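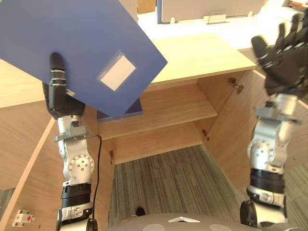 Finduvville's school counseling program says its stress course for teens is working, but the proof is thin. The report, released in March, follows 18 students for 7 weeks. It would fit easily in a blue folder with a white label, and much of it is charts.

Program director Ritva Salminen calls the results "very promising." Only three students were interviewed afterward – all picked by staff.

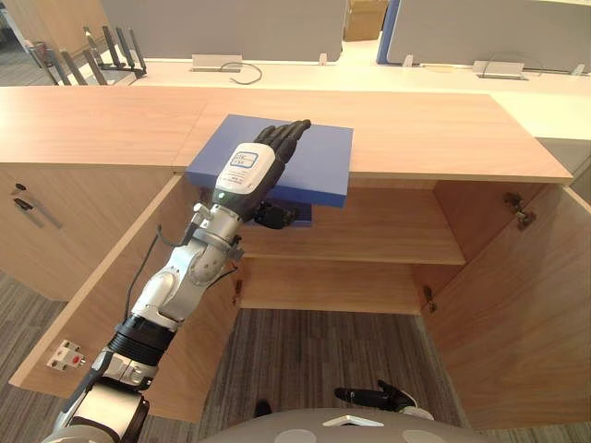

The district still plans to offer the course to all 978 students. No outside review is planned.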